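Filed under: Business / Local Industry

Hendumora has put two-armed robot stations on the block sorting line at its Selton plant, the company said on 18/07/2023. The arms sort building blocks by color into divided trays.
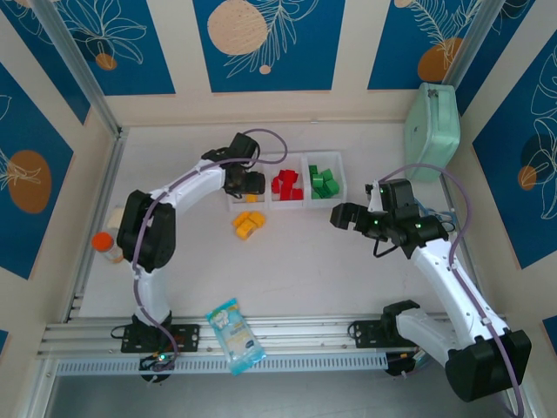 Sorters who did the job by hand now check trays and clear jams, and up to 63 of them will be retrained by September. Pay grades stay the same.
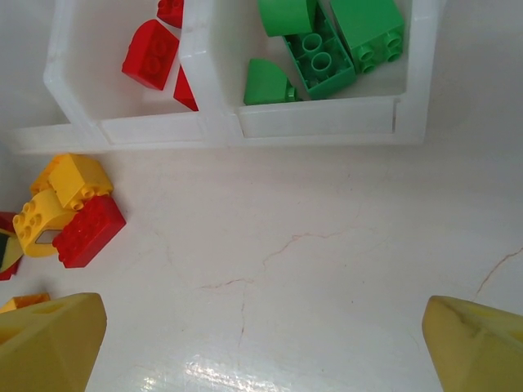

Shift lead Petrică Bălan said his wrists hurt less but the day feels longer. "I used to talk to the person across from me," he said. Breaks have been moved to every 60 minutes.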